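Soup, bread and one main course

Florencia Valdebenito opened Fado, her small restaurant in Brernine, with a menu that fitted on a postcard. It still does. There is a soup, there is bread, and there is one main course, which changes when she gets bored with it.

"I had worked in places with 98 things on the menu," she says. "You can't cook 98 things well. You can warm them up."

She came to cooking late. She spent seven years doing the accounts for a shipping firm, and only started in kitchens when the firm moved away. Her first job was washing pots. After a few months the cook let her make the stock, and she says she has thought about stock most days since then.

The soup on the day I visited was leek and potato with a lot of black pepper. She uses the green part of the leek as well, cut very thin and cooked slowly before anything else goes in. "People throw it away. It has more taste than the white part. You have to wash it properly, that's all."

Domingo Saavedra bakes the bread. He starts at four in the morning and is usually gone before the first customers arrive. He does not like to talk about flour brands or starters. "It's flour, water, salt and time," he told me on his way out. "If it goes wrong it's nearly always the time." His loaves are dark and rather heavy, and they keep for days.

The two of them disagree about salt. He puts in more than she would like - she puts less in the soup to make up for it. They have had this argument since September and neither expects to win it.

I asked if she would ever open a second place. She had an offer, she says, from someone with a site near the station, and she went to look at it. "It was too big. I would have been doing accounts again." 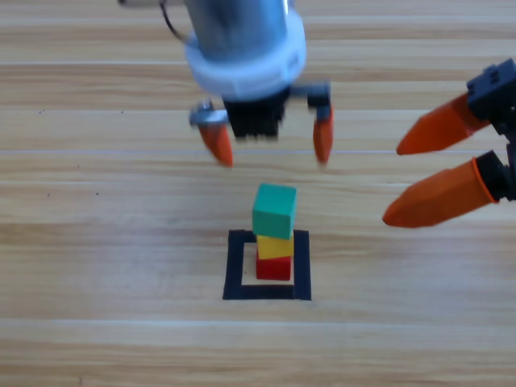
Her plans for the winter are modest. She wants to bring back a bean stew that sold badly the first time, and to serve supper one evening a week with everyone sitting together. For that she likes a plain top and no cloth, long planks in a pale, honey-coloured wood with the grain running lengthwise. Light wood does show every little dark speck, and there are a couple on the left-hand side, but she is not bothered by them. "It's for eating at," she says. The stew will be on from next week, with Domingo's bread, and she would like people to book so she knows how many beans to soak.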